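Home Archive House Notes Garden About Contact

The mouse plug-in thing, one winter later

January 16, 2022

I held off writing this until I'd had the ultrasonic repellers in the wall for a good long while, so I couldn't be accused of giving up early. I bought a four-pack from Britholm after the second time I found droppings in the drawer under the oven. The box says each unit covers 1000 square feet. It also says, in much smaller type on the bottom flap, that sound does not pass through walls or furniture. I have walls. I have furniture. Most people reading this probably do too.

I wanted them to work. They're cheap, they don't smell, and there's no body to deal with. You plug them in, a little blue light comes on, and you feel like a person who has taken care of something. I think the blue light is most of what you're paying for.

What I noticed was nothing at all for the first couple of weeks, good or bad. Then droppings again, same drawer, and a new spot in the pantry behind the rice. The pantry spot was on a straight line from one of the units, with nothing in between. I moved that unit closer. The mouse, or mice, carried on. At one point there were droppings on the baseboard right beneath the outlet, which I took personally.

I wrote to Britholm and got a polite reply telling me that activity may increase at first as the pests are "driven out of hiding." So if you see fewer mice it's working, and if you see more mice it's working. I'd like to have a job with those rules. 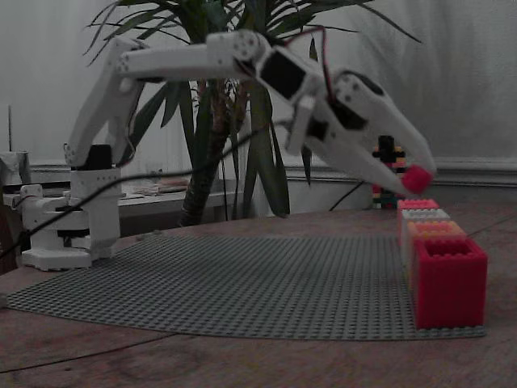
Next I called in the professionals, and I went into that with my arms folded as well. Groststead quoted me $204 for an inspection and first treatment, and wanted me on a quarterly plan before anyone had looked at the house. Burton was $159 with no plan, so Burton it was. The technician was on his knees with a flashlight for most of the visit, and I'll give him credit for that. He found a gap where the gas line comes in and another at the corner of the back step, where the mortar had dropped out between the bricks. A real wall isn't like those toy bricks up there, stacked in a column with their studs showing. Mortar crumbles, and a young mouse needs a hole the width of a pencil. I had walked past that step every day for years and thought of it as a bit shabby.

He also left four bait stations, and this is where he and I parted ways. I asked what happens when a mouse eats the bait and dies inside the wall. He said they usually go outside looking for water. I've heard this from every pest person I've ever talked to and I have never seen anything to back it up. I have, on the other hand, smelled a dead mouse in a wall, in my last apartment, for most of a month. I put the stations in the garage where I could keep an eye on them and left the kitchen alone.

For the kitchen I went back to plain snap traps. I know there are fancier ones. Xiao makes a trap that sends a message to your phone when it goes off, and it costs $122 for a set. I borrowed a set for a while. It told me twice that I had caught something, and both times I had caught air. Once it said nothing, and there was a mouse. You still have to walk over and look, so I can't see what the phone is for.

The snap traps get peanut butter, a smear the size of a pea. If you put on more, they eat around the edge and leave. Set them at right angles to the wall with the bait end touching the baseboard. I caught three in the first week and then none, and I don't think it was the traps that made the difference. It was copper mesh and sealant around the gas line, and a very ugly patch of fresh mortar on the back step that I did myself with a putty knife.

Could the mice have just left? Sure. Mild spell, neighbor's cat, who knows. I can't run my house twice to find out. That's my trouble with nearly every glowing review of this stuff, by the way. Somebody has mice in the fall, plugs in a gadget, also cleans out the pantry, also puts the birdseed in a metal can, and come spring there are no mice and the gadget gets five stars. I read pages and pages of those before I bought mine, and hardly any of them mentioned what else the person had done that week.

The peppermint oil people are going to write to me again, so let me get it out of the way. I tried it. Cotton balls, the strong oil, refreshed every few days. The pantry smelled like a candy cane and one of the cotton balls went missing. I found it later, shredded, in what was clearly a nest. 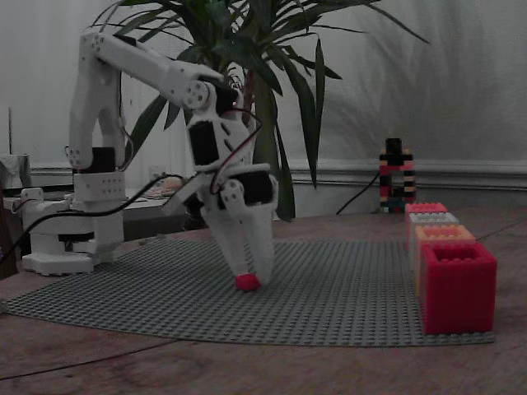 What I'd spend money on

Steel wool or copper mesh, a tube of decent sealant, a flashlight, and a pack of wooden snap traps. Go around the outside of the house first, low down, and look at every place a pipe or wire goes in. Check the garage door seal at both corners. Mine had a chewed bit I'd taken for wear.

If you'd sooner pay somebody, pay for the inspection by itself and ask them to show you each hole. If they won't quote without a plan, try the next company on the list.

The four Britholm units are in a box in the garage, next to the bait stations. I unplugged them before Christmas and haven't seen any change since. I'm checking the oven drawer every morning through the end of the month, and if anything turns up in there I'll add a note to this post.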